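Eilidh Imrie has been sorting out other people's desks for a living since she left the stationery trade. She works mostly with small offices and people who do their paperwork at home, and she says the same objects come up everywhere: a drawer unit, a cup of pens, a sheet on the table.

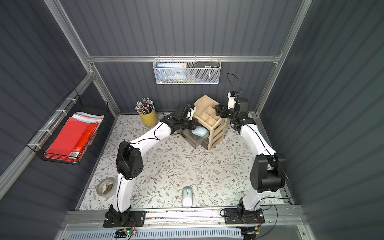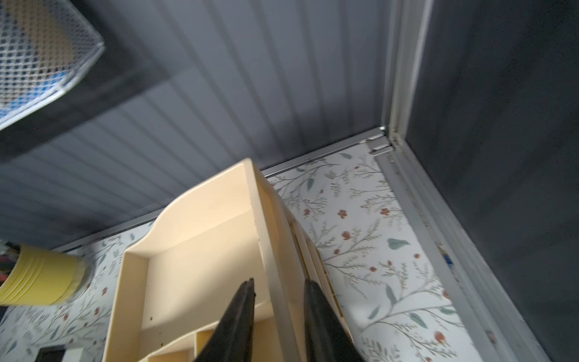
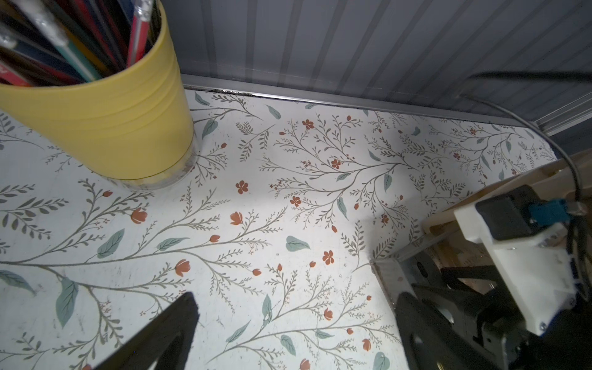
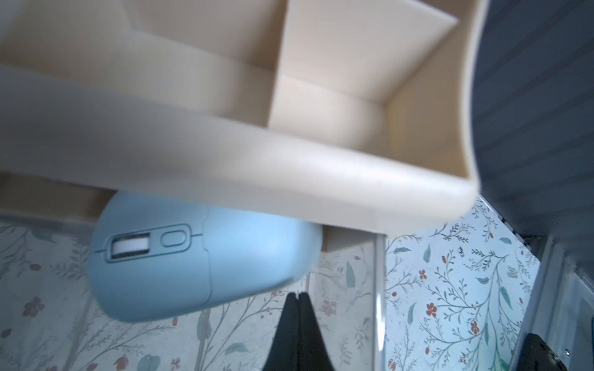
The desk organizer, the yellow pencil cup in the first and third pictures, and the blue mouse in the last.

Imrie starts with the pens. "People keep all of them," she says. "I had a client at Lungu with 322 pens and pencils in one room. We tested every one on scrap paper and kept 77."

She doesn't mind a full cup as long as it holds one kind of thing. Pencils and brushes can share. Scissors go in a drawer.

The organizer takes longer. Small square cells are good for clips and erasers, she says, and bad for almost everything else. "You put a key in there and forget it for a year. I tell people to leave a couple of cells open and see what they reach for."

Larger compartments she gives to things used daily, the mouse included. "If you pack up at five, put the mouse away with the rest - then you can wipe the table."

She likes a patterned cover on a work table, though she admits it hides crumbs. Her own came from Brerka and gets changed every May.

Paper goes on the wall if there is a wall. A wire basket will hold a folder and a small stack, and Imrie's limit is 100 sheets. After that she wants it filed or recycled.

How long does a desk take? "Twenty minutes if the owner is out of the room," she says. "With the owner there, plan on the afternoon."

Her next job is the front office at Pister, where she has been told there are four drawers that no longer open.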